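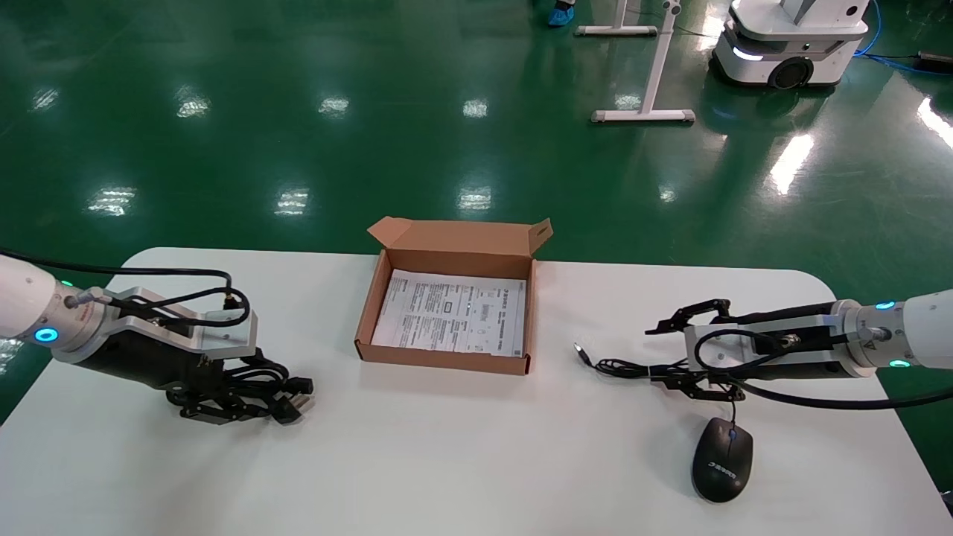

A written rule for a robot cell is usually strong on the big things and silent on the small ones. I have worked with safety and quality rules for assembly and packing for many years, first on paper and later on the shop floor, and I think our way of writing them has become lopsided. We give many pages to speed limits, stop buttons and walking distances. Then we come to the cables, and we write "keep the work area tidy". What does tidy mean when the parts themselves are cables? A power cord hanging in a bunch from the fingers, with the plug at the end of it, is a different object every time it is picked up. On the same table there can be a USB cable lying in a loose coil and a mouse with its own cord, and the robot arm carries a cable of its own over the gripper. One word in a rule book cannot cover all of this.

My opinion is simple. Soft and tangled parts should have their own section in every site rule, and this section should be written before the first day of work.

I came to this view at Velura, where I was asked to read the rules for a packing line. The document had 117 clauses. I went through it with a pencil and marked each clause that spoke about the part in the gripper and not about the machine around it. I found very few marks when I was finished, and only one of them mentioned anything that bends. The people who wrote it were not careless. They had started from an older text for metal parts, and metal parts do not hang down and catch on the edge of a box.

I would ask for these points in such a section. First, a cord should be tied or coiled before it comes to the table, and the rule should say who ties it. Second, the plug end must have a known place, so that it is not left to swing. Third, when two arms work over one box, only one of them may be inside the walls of the box at a time, unless the task was checked for both. Fourth, the cable of the robot itself must be looked at when the shift starts and again after a change of gripper. I have seen a loop that was fine at 20 degrees of wrist turn and became tight at 62, and no alarm told us.

There is also the question of the floor. In many rooms the floor is painted and shiny, it is washed every evening, and everybody is proud of it. Then a cable is laid across it for one afternoon in October and it stays until spring. I would like each cable on the floor to carry a tag with a name and an end date. When the date is past, any person in the room may remove it. This costs almost nothing, and it teaches people that temporary things have an end.

The same thinking can go further than cables. A wooden block looks like the easiest part in the world, because it keeps its shape. But a block held over a case with a metal rim can slip and strike the rim, and the rule should say how high it may be carried and what may stand under it. 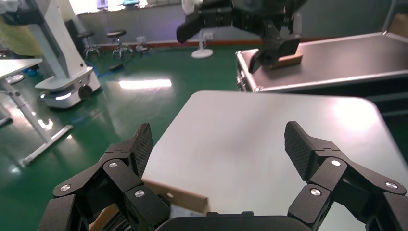 Catarina Vieira wrote to me after reading an early version of this text, and she does not agree with all of it. In her view, more clauses will only mean fewer readers. She says that at Grajales they cut their rules to 57 lines, and that operators began to correct them by hand in the margin, which had never happened with the long version. She would put the cable rules on a card at the table and leave the main document alone. "If the person cannot read it with gloves on," she wrote, "it is for the auditor only."

I have thought about this letter for some weeks. She is right about length, and I was perhaps too much in love with my section. A card at the table is better than a chapter in a cupboard. But I do not want the card to stand alone. A card gets lost, or is printed again by somebody who leaves out the line he does not like, and after that there is no text to compare it with. So I would keep both, with the same number and the same date on each, and one person who signs for the two together.

What I cannot accept is the answer I still hear most often, that experienced people know how to handle a cord. They do know. The new person beside them does not, and neither does the machine.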